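Grindero publica la versión 4 de su guía de retirada y reutilización de discos duros para centros de datos medianos

22 de abril de 2018

Grindero, consultora especializada en el ciclo de vida de equipos informáticos, ha publicado la cuarta versión de su guía técnica para la retirada, el borrado y la reutilización de discos duros de 3,5 pulgadas. El documento se dirige a responsables de infraestructura de organizaciones con parques de entre 200 y varios miles de unidades, y sustituye a la versión anterior en todos sus apartados salvo el anexo de terminología, que se mantiene sin cambios.

La guía recoge los resultados de un programa de análisis realizado sobre 3.955 discos procedentes de sobremesas, servidores de archivos y cabinas de almacenamiento dados de baja. De ese total, 1.777 unidades superaron el protocolo completo de verificación y se clasificaron como aptas para un segundo uso. Otras 754 quedaron en una categoría intermedia, reservada a entornos de prueba y a copias de datos no críticos. El resto se destinó a la recuperación de materiales.

Criterios de clasificación

El protocolo consta de cuatro fases: inspección externa, lectura de atributos SMART, borrado con verificación y prueba de superficie. La inspección externa descarta las unidades con golpes en la carcasa, tornillería ausente o conectores deformados. En la segunda fase se registran las horas de funcionamiento, los sectores reasignados, los sectores pendientes y los errores de transferencia en la interfaz.

La versión 4 modifica el tratamiento de los sectores reasignados. Hasta ahora, cualquier valor distinto de cero implicaba la exclusión de la categoría A. La nueva redacción atiende a la evolución del atributo: una unidad con reasignaciones antiguas y estables puede conservar la categoría si el valor no varía entre la lectura inicial y la que se realiza al término de la prueba de superficie. Los sectores pendientes siguen siendo motivo de exclusión cuando persisten tras la escritura completa.

"El umbral anterior era fácil de aplicar, pero enviaba a reciclaje unidades que no mostraban ninguna degradación en curso", señala Gearóid Brennan, director técnico de Grindero. "Con dos lecturas separadas por una carga sostenida se obtiene un criterio más útil y el coste añadido por unidad es bajo".

Borrado y trazabilidad

El procedimiento de borrado establece una pasada de sobrescritura completa seguida de lectura de verificación. La guía admite el comando de borrado seguro de la propia unidad como alternativa, siempre que se conserve el registro de finalización y se efectúe un muestreo posterior. Las unidades que no completan ninguno de los dos métodos pasan a destrucción física, con independencia del estado que indiquen sus atributos.

Cada disco se identifica por su número de serie desde la extracción hasta el destino final. El registro incluye el equipo de origen, la fecha de cada operación, el método de borrado, el resultado y el operador responsable. Para esta edición se ha utilizado la base de datos Damum, que genera un certificado individual y un resumen por lote. El formato de exportación se describe en el anexo C – texto delimitado, una línea por unidad – y puede adaptarse a otras herramientas de inventario.

Extracción, manipulación y transporte

El capítulo 5, de nueva redacción, trata la extracción de discos en cajas de sobremesa y en bastidor. Se especifica el orden de desconexión de los cables de alimentación y de datos, el uso de pulsera antiestática y la espera mínima de 30 segundos entre el apagado y la retirada de la unidad. Las bandejas de montaje se inventarían por separado, agrupadas por modelo de caja.

Para el transporte se exige una bolsa antiestática por unidad y separadores de espuma. No se admite el apilado directo, incluso en trayectos entre salas de un mismo edificio. Los lotes deben permanecer en la sala de pruebas hasta alcanzar la temperatura ambiente antes de recibir alimentación.

Participantes

El trabajo de laboratorio se ha desarrollado en las instalaciones de Zimeo, que aportó los bancos de prueba y la mayor parte de las unidades. Oláh se encargó de la revisión independiente de los resultados y de la validación del muestreo. Sus observaciones figuran íntegras en el anexo D, junto con las respuestas de los autores.

Disponibilidad

La guía está disponible en español y en inglés, en formato PDF, previa solicitud a Grindero. Los titulares de una licencia de la versión 3 recibirán la actualización sin coste. Una hoja de cálculo complementaria, con las fórmulas de clasificación ya incorporadas, se distribuirá en septiembre.

Acerca de Grindero

Grindero presta servicios de inventario, retirada y valorización de equipos informáticos a empresas y administraciones públicas. Su actividad comprende la auditoría de parques instalados, la redacción de procedimientos y la formación de personal técnico.

Contacto para medios: departamento de comunicación de Grindero. 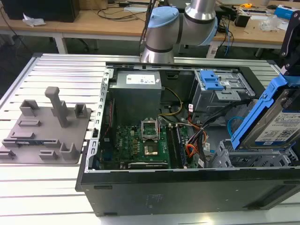 Disco duro de 3,5 pulgadas en una bandeja de plástico azul, sobre una caja de sobremesa abierta.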